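Kategorie: Haushalt & Wohnen > Tische und Oberflächen

Bedruckte Bahn mit Hausfassade dauerhaft flach auf den Tisch bringen?

Ich habe eine große bedruckte Bahn mit einer Hausfassade als Motiv und möchte sie als Unterlage auf einem Arbeitstisch nutzen. Sie soll flach liegen bleiben, auch wenn man darauf Sachen abstellt und verschiebt. 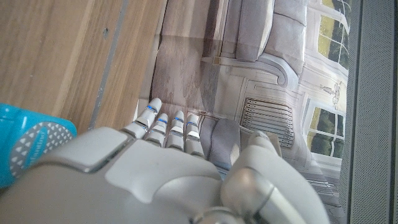
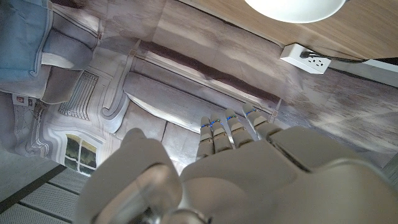

Kellertisch217

Zur Bahn: Sie stammt aus einer Auflösung, der Hersteller war Clekine, mehr steht auf der Rückseite nicht. Das Material kann ich nicht sicher benennen. Die Rückseite ist weiß und etwas rau, einreißen lässt es sich nicht so leicht wie Papier, ganz wie eine LKW-Plane fühlt es sich aber auch nicht an. Gelagert war die Bahn gerollt, und zwar ziemlich eng.

Das Motiv ist eine helle, graue, steinartige Fassade, auf dem zweiten Bild sieht man links das kleine Fenster mit dem weißen Rahmen und weiter oben das Gitter. Das würde ich gern erhalten, also nicht überstreichen und möglichst nicht mitten durchs Fenster schneiden. In welche Richtung das Haus liegt, ist mir egal, man kommt an den Tisch von allen Seiten heran.

Der Tisch ist 217 cm lang, die Bahn nur 204 cm. Die Breite passt mit etwas Überstand. Es fehlen also 13 cm in der Länge, die würde ich frei lassen oder mit etwas anderem abdecken.

Bisher habe ich Folgendes versucht:
Malerkrepp an den Ecken. Hält zwei Tage, dann kommen die Ecken wieder hoch.
Klemmen an der Tischkante. Halten gut, stören aber beim Arbeiten.
Sachen draufstellen. Das türkise Teil mit dem grauen Streifen, links auf dem ersten Bild, steht sowieso meistens dort, reicht aber natürlich nicht für die ganze Fläche.

Meine Fragen:
Kann man so eine Bahn vollflächig aufkleben, ohne dass es Blasen gibt? Ich habe noch eine Dose Sprühkleber von Damine hier. Und wie bekomme ich die Wellung vorher heraus? Bügeln traue ich mich nicht.

Die Tischplatte ist eine beschichtete Spanplatte und soll den Druck überleben, falls ich sie später wieder ohne Motiv brauche.

2 Antworten zu dieser Frage, sortiert nach Bewertung

Antwort von plattenleger_ost
Dienstag, 8. Februar 2022

Vollflächig kleben würde ich nicht, wenn die Platte später wieder frei werden soll. Sprühkleber bekommst du von einer Beschichtung zwar meistens herunter, aber bei der Größe sitzt du einen ganzen Tag daran und hast danach überall Schlieren. Dazu kommt, dass du eine Bahn von gut zwei Metern allein kaum gerade aufgelegt bekommst. Wenn sie einmal schief klebt, ziehst du sie wieder ab und hast Dehnfalten drin.

Ich habe so etwas für einen Basteltisch gemacht, mit einem Stoffbanner, und bin so vorgegangen:

Zuerst die Bahn gegen die Wickelrichtung auf ein dickes Papprohr rollen, Motiv nach außen oder innen, je nachdem, wie sie jetzt gewickelt ist. Locker, nicht so eng wie vorher. Ein paar Tage liegen lassen, und zwar im warmen Zimmer. In einem kalten Keller tut sich bei Kunststoffmaterial fast nichts.

Danach flach auslegen, Motiv nach unten, saubere Decke darunter. Bretter oder eine zweite Platte darauf, noch einmal ein bis zwei Tage. Keine einzelnen schweren Gegenstände direkt auf das Material, das gibt Abdrücke.

Dann auf den Tisch. An den beiden kurzen Seiten doppelseitiges Teppichband über die ganze Breite, und zwar die Sorte, die sich wieder ablösen lässt. Erst eine Seite andrücken, dann die Bahn von der Mitte nach außen glattstreichen und dabei leicht ziehen, dann die zweite Seite. Zu zweit geht das in zehn Minuten. Die Längsseiten würde ich um die Tischkante umschlagen und von unten festkleben, du hast ja Überstand. Dort nicht tackern, in Spanplatte halten die Klammern schlecht.

Für die 13 cm am Ende würde ich eine Holzleiste oder ein Brett in passender Breite nehmen. Das deckt gleichzeitig die Schnittkante ab, an der man sonst mit dem Ärmel hängen bleibt. Ich habe mein Brett nur von unten mit zwei Winkeln befestigt.

Wenn viel auf der Fläche geschoben wird, gehört noch etwas Durchsichtiges darüber. Am einfachsten ist Tischfolie von der Rolle, 2 mm stark. Die ist schwer genug, dass sie den Druck gleich mit flach hält. Sie riecht in der ersten Woche, also vorher auslüften lassen. Unter der Folie kann sich Feuchtigkeit sammeln, deshalb nichts Nasses an den Rändern stehen lassen.

Bügeln: nur von der Rückseite, niedrigste Stufe, mit Baumwolltuch dazwischen, und vorher an einer Ecke testen, die später unter der Tischkante verschwindet. Bei PVC würde ich es ganz lassen.

Kommentar von Kellertisch217
Danke, das mit dem Rückwärtsrollen probiere ich zuerst. Ein Papprohr habe ich noch. Gibt es die Tischfolie auch in matt? Unter der Lampe spiegelt es bei mir sonst stark.

Kommentar von plattenleger_ost
Gibt es, sie wirkt aber etwas milchig, sobald sie nicht ganz aufliegt. Bei einem so hellen Motiv stört das vermutlich weniger als bei einem dunklen. Lass dir ein Muster schicken.

Antwort von nordlicht2000

Glasplatte drauf und fertig. Habe ich bei meinem Schreibtisch auch so, Sicherheitsglas, Kanten geschliffen. Kostet halt.
Den Kleber von Damine kenne ich nur für Schaumstoff, da hat er gehalten. Auf glattem Material weiß ich es nicht.

Kommentar von plattenleger_ost
Bei 217 cm Länge ist eine Glasplatte sehr schwer, da muss man vorher schauen, ob das Untergestell das mitmacht. Zwei kürzere Platten gehen auch, dann hat man eine Fuge.

Kommentar von Kellertisch217
Glas scheidet aus, der Tisch wird ab und zu umgestellt. Ecktest mit dem Bügeleisen habe ich gemacht: Die Rückseite wurde leicht klebrig, also lasse ich das. Die Bahn ist jetzt auf dem Rohr.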